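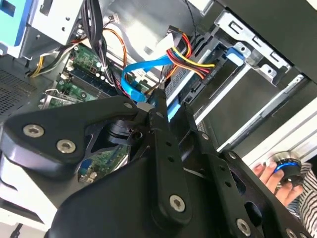 What is in the Durstead set?

The full text of 4000 update notes that phones showed their owners before installing new system software, each with labels saying what the note claims to change. There is no firmware in it and there are no download links, so if you came for a ROM, you have the wrong repository, and so did everyone who opened a ticket in May.

Why this exists

Update notes are the least read text on a phone after the license agreement. They are also the only place where a phone maker says, in its own words, what it has done to a device you already paid for. I wanted to know how often they say anything. That needed a pile of notes in one format, and the piles I could find were screenshots in forum threads, half of them photographed off one phone with another phone.

Durstead is that pile, typed out and sorted. It began as a folder on my laptop called "notes_misc" and you will still find that name in a couple of the older scripts.

Files

notes.csv: one row per update note.
labels.csv: one row per label per note. Join on note_id.
double.csv: the 100 notes that were labeled a second time, with both sets of labels left as they were.
worik/: the cleaning scripts.
GUIDE.txt: the labeling guide. Long, and in places bitter.

Fields in notes.csv

note_id: a string. Please leave it a string. Spreadsheets like to eat the leading zeros and then the join fails quietly.
maker: a short code. The key is in GUIDE.txt.
channel: stable, beta or unclear. "Unclear" means the phone called it stable and the text read like a beta.
size_text: the download size exactly as shown, units and all. Makers do not agree on what a megabyte is, and I declined to referee.
lang: the language of the original note.
body: the note itself. Line breaks are kept.
source: screenshot, copied text or maker page.

Fields in labels.csv

note_id: as above.
label: one of battery, camera, security, radio, interface, apps, stability, other, nothing.
specific: y or n. A "y" means that a reader could, in principle, check the claim on the phone. "Fixed alarms not sounding after a restart" is y. "Improved overall experience" is n, and always will be.

About the "nothing" label

It goes to notes that consist only of some version of "bug fixes and performance improvements." In this release 1010 notes carry it. Before you write a headline, remember that the notes were sent in by people who save update notes, and such people are more likely to save one that annoyed them. The set can tell you how makers phrase things. It can't tell you what share of all updates say nothing, much as I would enjoy that number.

How the notes were collected

Most came through the upload form at Chornovol, the archive that hosts the project. The rest were copied from makers' support pages by hand. Screenshots went through text recognition and then through a person, who was usually me. Anything in the status bar was dropped before storage, so carrier names, clock times and alarming battery percentages are gone. Serial numbers and email addresses were removed from the body text wherever they turned up, and they turned up more than you would hope.

Labeling

Yevdokiia Polishchuk wrote the guide and labeled the double-coded notes independently of me. We argued about "stability" versus "other" for a long time. Her view was that "optimized system" means stability. Mine was that it means nothing at all, in any language. The guide follows her view, and the column called old_label in double.csv preserves mine for anyone who wants to start it up again.

Running the scripts

Worik needs a recent Python and no other packages. From the top folder:

python worik/clean.py notes.csv out.csv

It normalizes quotes, bullets and stray spaces, and changes nothing else. Run it on a copy anyway. It writes a log beside the output file, and the log is chatty.

Known problems

Notes for Nokmont phones are overrepresented. One contributor owned a Nokmont through its whole supported life and saved every single update, including the one that was withdrawn the same evening. I'm grateful and have not thinned them out. Weight by maker if it matters to you.

Some translated notes were machine translated by the maker before they reached the phone. "The camera is now more obedient" is in the source. It is not our typo.

The channel field leans on what contributors told us, and several were running leaked builds while insisting otherwise. Where the version string gave them away, we changed it to beta.

Bulleted notes sometimes lost their bullets in text recognition, so a row can read as one breathless sentence. Fixes are welcome if you still have the screenshot.

Changes in version 2

Merged the "network" and "signal" labels into "radio." Added the specific column. Removed duplicates where the same note came in from several people with different ideas about punctuation. Renamed unknown to unclear in the channel field, which broke two people's notebooks. Sorry to both.

Use and credit

Labels, guide and scripts are free to use for any purpose with credit to the Durstead project. The note texts belong to whoever wrote them and are included for research and comment. If you are the author of a note and want it taken out, open a ticket with the note_id. The same goes for contributors who have changed their minds.

Tickets are read in the evening, after dinner. Put the note_id in the title and attach the screenshot if there is one.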